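About Jestetti

Jestetti is a contract textile finishing and testing company. We coat, cut, hem and test printed table coverings and other flat household textiles for brands that do not run their own finishing lines. We do not sell to the public and we do not put our own name on finished goods.

The company was started by Godelieve Vandenberghe, a textile chemist, and Diệp Ung, who had managed a cut-and-sew floor. Their first contract was the re-hemming of a rejected lot of 418 tablecloths whose corners had pulled out of square after washing. The cause was uneven tension at the stenter frame, and the fix was a change in the order of operations: heat set first, then cut, then hem. That order is still the default on every job unless the customer's specification says otherwise.

What we do

Work is divided into 3 departments: Finishing, Cut and Hem, and the Test Room.

Finishing receives printed fabric on rolls. Each roll is relaxed flat before it is measured, and width is recorded at both ends and at the middle. Fabric that is out of tolerance at this point is held, and the customer is contacted before any chemistry is applied. We offer soil-release finish, water-repellent finish and a clear acrylic coating for wipe-clean use. Coating weight is checked by cutting a disc from the selvage side and weighing it against an uncoated disc from the same roll.

Cut and Hem handles straight cutting, border alignment and edge finishing. Printed grids are the hardest common pattern to cut. The eye picks up a line that runs off parallel to the hem long before it would notice the same error on a floral, so grid prints are cut to the printed line and the resulting size variation is absorbed in the hem allowance. If the print itself is bowed, we report the bow and ask the customer to choose between a square cloth and a straight-looking one.
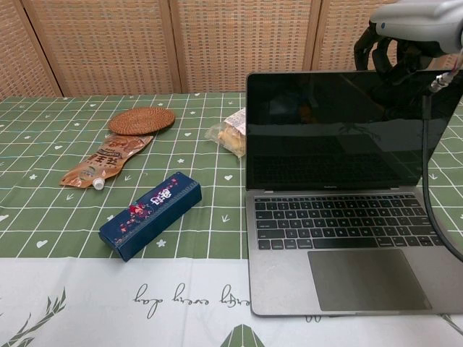
Grid print tablecloth in green and white, with hearts and stars.

The Test Room runs dimensional stability, colorfastness to washing and rubbing, stain release and seam strength. Specimens are conditioned overnight before testing. Results are reported as individual readings along with the mean, and we do not drop outliers without a written reason on the report. Customers may send their own witness to any test with one working day of notice.

Product lines and software

Two names appear on our paperwork that new customers often ask about.

Ponda is our name for the standard wipe-clean coating. It is a water-based acrylic applied in 2 passes with a cure after each. The first pass fills the spaces between yarns and the second forms the surface film. A single heavy pass reaches the same weight but is stiffer and tends to crack along fold lines, so we do not offer it. Ponda is suitable for cotton and for cotton-polyester blends. It should not be ironed on the coated side or dry cleaned.

Arthur is the job tracking system. It was written in house and is not for sale. Each roll gets a number on arrival, and every later operation is logged against that number, including the operator, the machine settings and any stop longer than a few minutes. Finished pieces carry a lot label that points back to the roll. When a customer sends us a complaint, the lot label is the first thing we ask for. Please leave it attached to any returned sample.

Border prints

Border prints are a growing share of our work and have their own procedure. A border cloth has a repeating motif along one or more edges, often on a contrasting ground, and sometimes with lettering between the motifs. Three measurements matter: the distance from the hem to the base of the motif, the centering of the repeat across the width, and the straightness of the boundary between the border and the field.
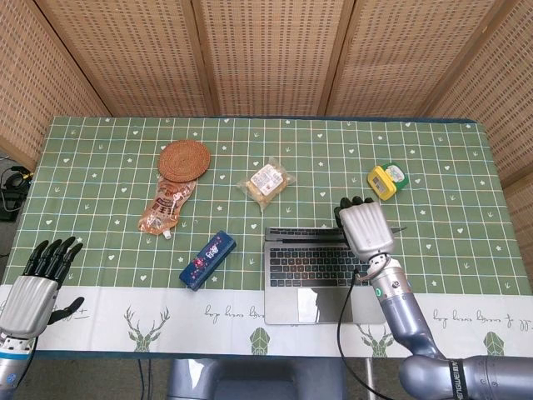

Lettering needs extra care. A motif can sit slightly off center without drawing attention, while a word that is trimmed through its last letter makes the piece a second. Before cutting starts, the operator marks the first repeat by hand and checks it against the artwork file. If the artwork places text inside the seam allowance, the job stops and goes back to the customer with a marked drawing. Customers can avoid this by keeping all text clear of the hem fold and by sending artwork at full scale.

People and training

New operators spend 14 weeks in rotation before they are assigned to a department. The rotation includes time in the Test Room, even for people who will work only on the sewing floor. Diệp runs the sewing instruction. Godelieve teaches the chemistry portion and signs off on every change to a finish recipe.

Location and working with us

We share a loading yard with Gosetti, a dye and print house, and a large part of our fabric comes from them. The companies are separately owned. Customers who print elsewhere are welcome and pay the same rates.

Trial lots are accepted all year except in June, when the coating line is shut down for maintenance. For a quote, send the fabric composition, the roll width, the finished size with tolerances, the hem type and a sample large enough to wash. Receiving is open until 3:30 p.m. Rolls should be wrapped in plastic, labeled at both ends and shipped flat.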